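Karriere > Offene Aufrufe > Haushalt und Robotik

Testpersonen für Greifer-Set Clostoder gesucht

Wir suchen 20 Personen, die zu Hause mit unserem Handgreifer Wäsche falten. Die Vergütung beträgt 122 Euro pro Person. 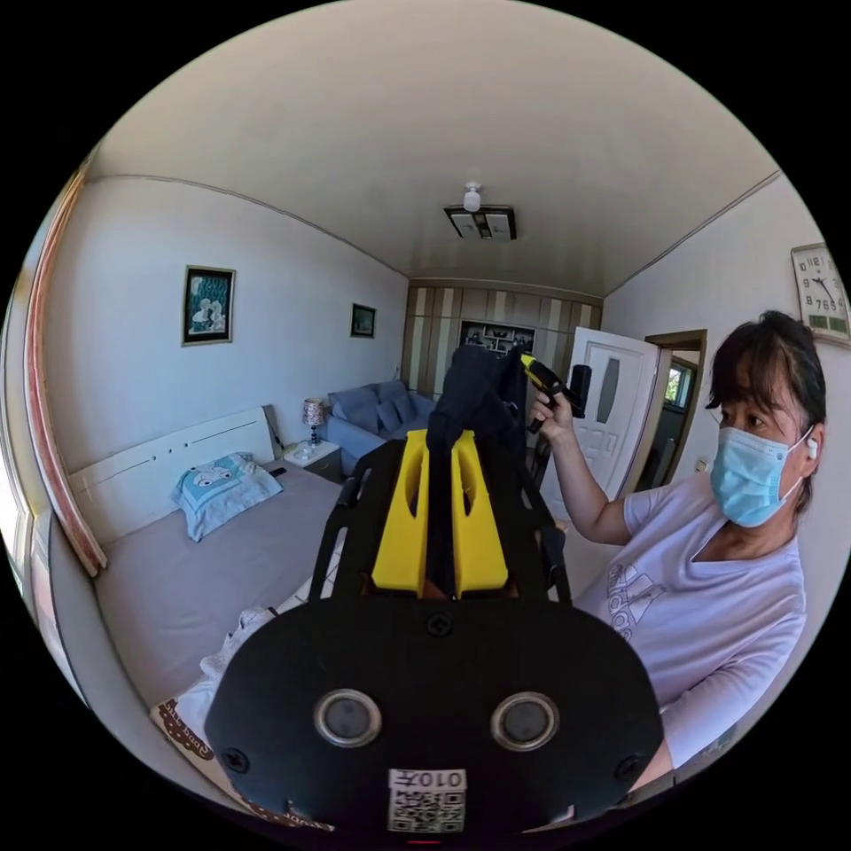 Braucht man Vorkenntnisse?
Vorkenntnisse sind nicht nötig, die Einweisung dauert 2 Stunden.

Sie falten Hosen, Hemden und Pullover - bitte in Ihrem normalen Tempo.
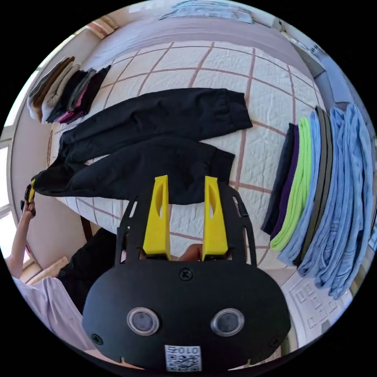 Das Set bleibt bis Dezember bei Ihnen. Anmeldung bei Boris Kadrić, Stenumham.

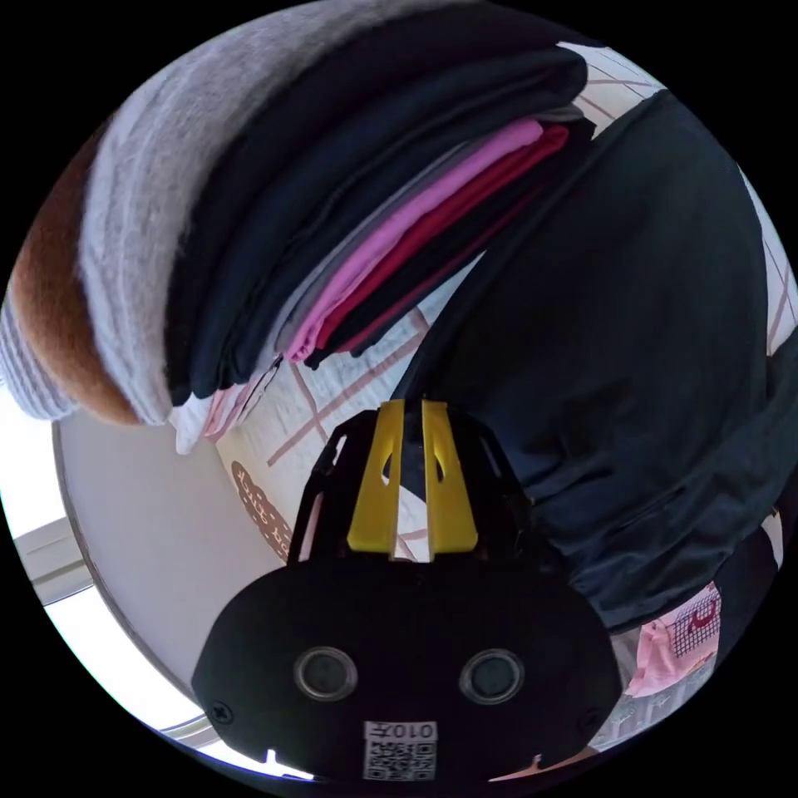 Handgreifer mit gelben Fingern vor gefalteter Kleidung

Drucken | Per E-Mail senden

Weitere Aufrufe
Vasov: Montagehilfe
Gentile: Küchentest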